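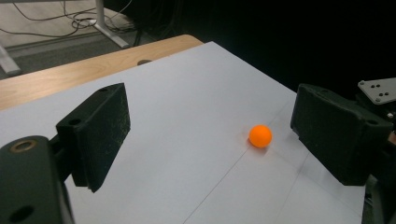 Home | Notebook | Parts shelf | Contact

Search this notebook Go

9 Dec 2022, Neltulside shop

Ball day! I have been looking forward to this one since August, when we wrote "pick up small toys" on the chore list and I said we'd get to it after towels. Towels can wait. A small orange ball on a white board is the nicest job on the whole list to start with, because a miss shows right away – it rolls.

The chore people want done at home is the living room floor at bedtime. At Rolland they want the same thing with dropped parts under a bench. I think of both as one problem: close on something round without shoving it off first. If the ball sits nearer one finger, that finger touches early and starts pushing. A hand gives a little. Our pads give very little, so centering matters more than I'd like.

Tried closing slow from both sides, then slow on one side only. Slow on both is better so far, and I love watching it. Want to try it with the approach a hair lower tomorrow.

Pads: the scuffing on the inner faces is getting heavy. Does it help grip or hurt it? No idea yet. Run one set as is, then swap in fresh pads and run the same thing again before anybody draws conclusions.

We use cookies to remember your settings. OK / Manage

Log so far for the Lullia chore set is 1,555 tries, all objects together. I had hoped for 1,000 by now, so that's great news. Skerkiteck asked if a machine can tidy a room yet. My answer today: one ball, on a flat board, with good light, yes, I'd bet on it. A rug with socks on it, no. Still, 2 years ago I wouldn't have bet on the ball!

To do:
– lower approach, same ball
– fresh pads, label the old ones
– try it on carpet
– ask Rolland for six of their round parts
– towels (yes, yes)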